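Kitchen | Garden | Thrift | About | Subscribe

Garden > Windowsill > Seed Starting

How I Start Tomato Seeds in Paper Cups

14 comments | 38 shares

I've been starting tomatoes indoors for a good while now, and for most of that time I did it in those flimsy black plastic cell trays that crack the second you try to squeeze a seedling out. Then one February I ran out of trays on a night when I really wanted to get going (you know that feeling, the seed packets are right there on the counter and it's dark at five), so I grabbed a sleeve of paper cups from the pantry. I haven't gone back. The plants came out better, the roots came out in one piece, and the whole setup cost me next to nothing.

So this is the way I do it, start to finish. It's written for tomatoes but I use the same steps for peppers and basil.

What you need

Paper cups, the kind meant for hot drinks
Seed starting mix
A tray or an old baking pan with a rim
Something pointy, like a skewer or an awl
A light (more on that further down)
Popsicle sticks or tape for labels
Seeds, obviously!

Picking your cups

Cold drink cups with the waxy coating will work, but they go soft on me after a few weeks. Hot cups have a lining that holds up much longer. I like the 12 ounce size. Smaller ones mean you have to pot up sooner, and bigger ones stay soggy at the bottom while the seedling is tiny. Coffee shop cups are fine if you rinse them well and let them dry upside down overnight. My neighbor Lamduan Pongsiri saves hers for me all winter and leaves them on my porch in a grocery bag, and she gets paid in Romas every August.

Check each cup for a crushed rim or a split seam before you bother filling it. A split seam always opens up later, usually on the day you carry the tray outside.

Making the holes

Drainage is the step people skip and then they write to me about moldy soil. I tip the cup on its side to do this, so I can get at the base without leaning down on the rim and folding it. Black cups with a white base, like the one with the big DD on it, are my favorites for this job, as a hole shows up nicely against the white and I can tell at a glance which ones I've already done. Three holes is enough, spaced in a triangle, each one as wide as a pencil lead. If you poke from the outside in, the lining makes a little flap that can close back up, so I give the skewer a wiggle before pulling it out.
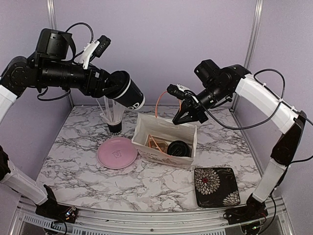 Filling comes next, and please wet your mix first. Dry mix straight out of the bag floats and sheds water, and you'll think you've watered when all you did was rinse the sides. I dump mine in a dishpan, add warm water a splash at a time and squish it around until a handful holds together but doesn't drip. Then I spoon it in loosely, tap the bottom on the counter, and top it off. With a printed cup, big letters on the side like that DD make a handy place to line up your label – I put the stick on the same side as the lettering every time, so I can turn the whole tray around and still find the names. Leave a half inch of space at the top or the water will run right over.

Sowing

Two seeds per cup, a quarter inch down. I poke the spots with the end of a chopstick, drop the seeds in, and pinch the mix closed over them. Don't pack it. Mist the top, set the cups in the tray, and lay a sheet of plastic wrap loosely over everything.

Write the labels NOW. I mean it. I once had an entire tray of mystery tomatoes and spent the summer guessing, and two of the ones I'd given away as cherry types turned out to be giant beefsteaks. My sister still brings it up.

Warmth first, then light

Tomato seeds don't care about light until they're up. They care about being warm. The top of my refrigerator does the trick, though a heat mat is faster if you own one. Mine usually pop in 7 days, and peppers take their sweet time, so don't toss those early.

The minute you see green, the plastic comes off and the cups go under the light. A sunny window sounds lovely and gives you long floppy noodles. I use a plain shop light hung on chains, and I keep it 3 inches above the leaves, raising it a link or two as they grow. Mine is on from breakfast until I go up to bed. If your seedlings are stretching anyway, the light is too high, so drop it down before you blame the seeds.

Watering

Always from the bottom! Pour water into the tray, let the cups sit in it for half an hour, then dump what's left. Pick up a cup now and then so you learn what a dry one weighs. It's a much better test than poking the surface, which dries out long before the rest.

If you see a bit of white fuzz on the mix, scrape it off with a spoon, let things dry out more between waterings and point a small fan across the tray on low. The fan makes the stems thicker too.

Thinning and feeding

Once both seedlings have a set of true leaves (the jagged ones, not the smooth first pair), snip the weaker one at the soil with nail scissors. I hate doing this. I do it anyway. Pulling it out disturbs the roots of the one you want to keep.

Feed with half strength liquid fertilizer once a week from there. Any brand will do, I just use up whatever is in the garage.

Moving them out

Two weeks before planting, start carrying the tray outdoors in the afternoon. First day, one hour in the shade. Add a little each day and work up to full sun. Bring them in if it's windy, paper cups blow over easily and you'll be scooping soil off the patio.

On planting day, tear the cup down the seam and peel it away. I know some people bury the whole thing, but the lining doesn't break down and I've dug up cups the next spring that looked nearly new. Pinch off the lower leaves, set the plant deep, right up to the top few leaves, and water it in well. The buried stem will grow roots all along it.

If you had cups left over, stack them somewhere dry. I start a second batch of basil in mine as soon as the tomatoes are out the door.

14 comments | 38 shares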